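Sturneck Park

Sturneck Park is a public park on the east side of the town of Sturneck. It is run by the town's parks department and is open all year. The park is known mainly for its maintenance rating system, which was later copied by several smaller parks in the area.

History

The land was part of the Urquhart farm until 1835, when the family gave it to the town as a common. For many years it was used for grazing and for a yearly fair held in July. Paths and a bandstand were added later, and the farm's stone barn was turned into a shelter. The barn is still called the Urquhart Shelter on park maps.

Layout

The main entrance is on Skeken Road, next to the larger of two parking lots. A loop path starts there and passes the playground, the ball field and the picnic grounds. Skeken Brook forms the northern edge. The lower field floods in wet springs and is closed to team sports until the ground is firm.

The picnic grounds hold up to 300 people. Groups larger than that need a permit from the parks office, and the limit for any event in the park is 400.

Maintenance ratings

Each section of the park is inspected on a fixed schedule and given a grade from 1 to 4, with 4 the best. Inspectors look at turf, trees, benches, drinking fountains and play equipment. A section that gets a 1 is closed or fenced until repairs are made. The system was drawn up by Morag Aitken, a former parks superintendent, after complaints that repairs were being done in the order people called them in.

Early versions gave one grade to the whole park. This hid problems in the far corners - the brook path in particular - and the sections were graded separately from the second season on. 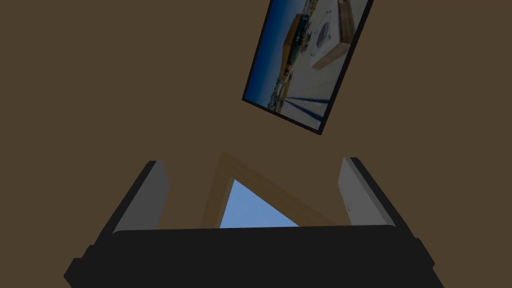
Grades are posted on the board at the Skeken Road entrance. Mowing and tree work are done by Stusetti, a private contractor, and play equipment is repaired by town staff.

Access

The loop path is paved and level except for a short slope near the brook. Dogs are allowed on a leash but not on the ball field or in the playground.

Last updated: 30 June 2022

Shares: 4

Comments (3)

Lewis Moffat: The slope by the brook is steeper than this makes it sound. My mother's wheelchair needs two of us to get it up there.

brookwalker: Are the old grades kept anywhere? The board only shows the current ones.

Lewis Moffat: Parks office has them in a binder, you have to ask at the desk.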